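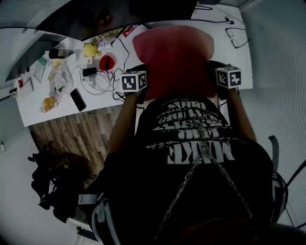
Chamado 2036 – Mesa 212, régua e cabos
Aberto por: Trevor Dobson
Fila: Infraestrutura / Skomine
Prioridade: média
Status: aguardando peça

Descrição
Carregador desliga sozinho. Mexeu no cabo, volta, 5 min depois cai de novo. Mesa branca, régua branca, tudo emaranhado até a borda da frente. Não sei mais qual cabo é de quê. Mouse vermelho tb falha às vezes, talvez outra coisa.

14h10 – Trevor
Troquei o carregador de posição na régua. Igual.

14h25 – suporte
Tira tudo da tomada e liga um por vez. Separa preto de branco, etiqueta as pontas. Comida e saco plástico pra fora da mesa antes, por favor.

14h50 – Trevor
Feito, demorou. Dois cabos brancos sobrando, não iam pra lugar nenhum. Carregador direto na parede: 36 min sem cair. Na régua: cai.

15h05 – suporte
Então é a régua. Não usar mais. Tem uma Sullau no estoque, cabo mais comprido, dá pra prender em baixo do tampo. Código 475. Confirma se a cadeira encosta sem prensar fio.

15h20 – Trevor
475 não tem na prateleira, só a caixa vazia. Cadeira passa se os fios forem pro fundo. Mouse contiuna falhando.

15h30 – suporte
Pedido feito na Nustamer, chega em agosto. Mouse: abrir chamado separado.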